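4. Findings: how shared tables are looked after

4.1 The surface and what people expect of it

We began this work expecting that people would talk to us mostly about noise, and for the first few interviews they did. It was only when Zuzana Štěpánek started asking them to tell her about the place where they sat down in the morning that the tables came up, and once they had come up they would hardly go away again. Of the 19 tenants we spoke to at Merkby, 12 raised the state of the worktops without being asked, and several came back to it more than once in the same conversation.

The finish of the surface matters a good deal here. In the older half of the building the tables are dark and well scratched, and tenants described them with some fondness as tables you could not spoil. The newer rooms have been fitted out in white and pale grey, with panelled walls and partitions of much the same shade (Figure 1 gives an idea of the general look). People liked the light in these rooms very much. They also told us, sometimes in the same breath, that a pale table made them feel watched. A ring from a cup or a little heap of rubbings-out that would pass unseen next door becomes, on white, a sort of message to whoever sits down next.
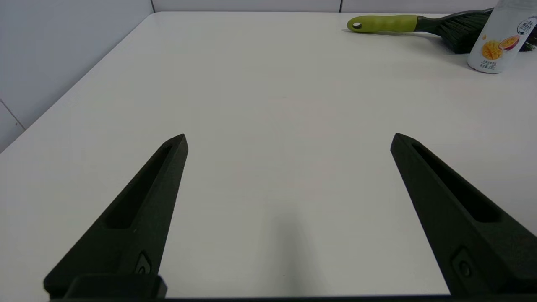
Figure 1. White worktop with pale grey wall and partition panels.

Luminița Lazăr's notes from the newer rooms are full of small gestures that bear this out: a sleeve drawn across the table before a laptop is put down, a hand cupped under the edge to catch crumbs, a quick look along the surface on leaving. We saw far fewer of these in the older rooms, although the same tenants often used both. Readers who know the earlier literature on shared kitchens will recognise the pattern, and we would not want to claim more novelty for it than it deserves. What did surprise us was how little of this care was ever spoken of between the tenants themselves. One illustrator, who had rented at Merkby for eight years, put it to us like this:

"I have wiped that table every day since I came and I couldn't tell you if a single person knows. I'd be mortified if they did, to be fair."

4.2 Tools within reach

A second thread in the interviews concerns the tools of tidying, by which we mean the ordinary things – cloths, brushes, dustpans, a roll of paper – that every shared building owns and that are so often somewhere else when wanted. Branislav Jelínek drew up a plan of each floor showing where these were kept, and the plans were a great help to us in making sense of the diaries. On the first floor everything lived in a cupboard beside the lift. On the second, things had drifted out into the rooms over the years and were left on sills and shelves, which the building's managers regarded as untidy and the tenants regarded as sensible.

The diaries suggest that the tenants had a point. Entries from the second floor mention sweeping or brushing a table as something done in passing, between a telephone call and a cup of tea, whereas those from the first floor treat it as a job, with a beginning and an end and, quite often, a grumble attached.
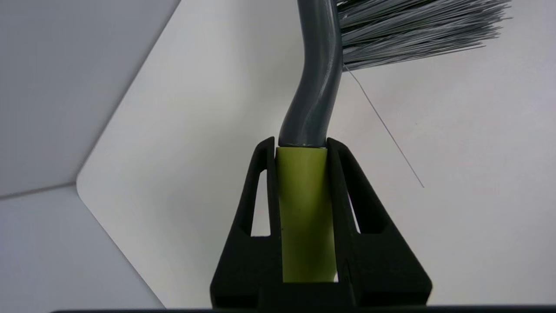

Distance is part of the explanation, of course, but we doubt that it is the whole of it. Several diarists on the first floor wrote that going to the cupboard felt like making a fuss, or like a comment on the person who had sat there before. Taking something down from a shelf at one's elbow carries no such weight. Torbjørn Lie has suggested to us that the cupboard door itself may be doing some of the work, in that opening it turns a private habit into a public act, and we think this is worth following up in buildings where the cupboards have no doors at all.

We should add a word of caution. The two floors differ in other ways as well: the second has more long-standing tenants, and it has the only room with a sink. We were not able to separate these effects with the material we have, and the move of tools between floors that we had hoped to try in September was put off when the lift was out of service. The comparison with the Sostuvik building, where storage is the same on every floor, is taken up in Section 5.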